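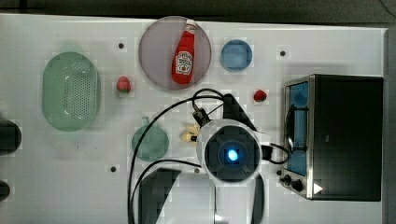 Ketchup on the pink plate, strawberry on the table. Morning, all!

1/ I've been placing finance directors for 12 years now, and I want to talk about the second interview, which (bless us all) is where most searches go a bit wobbly.

2/ At Tredari we had a lovely shortlist in May for a food wholesaler, 700 staff, family owned. The founder adored everybody the first time round. Then came round two, and he asked them all exactly the same questions again!

3/ My old boss Nuala Keogh used to make clients write down what they still didn't know about a person before she'd book the second meeting. It took them 10 minutes, with plenty of grumbling, and I still do it with every client I have.

4/ Also, please let candidates meet the people they'd be managing. A coffee is fine, 40 minutes is plenty, and do leave the room yourself – I know it's hard.

5/ The wholesaler did hire in the end, and she starts after her notice is up, so I'm very pleased for them both. If you've a good second-round question, pop it underneath, I'm collecting them for a little handout.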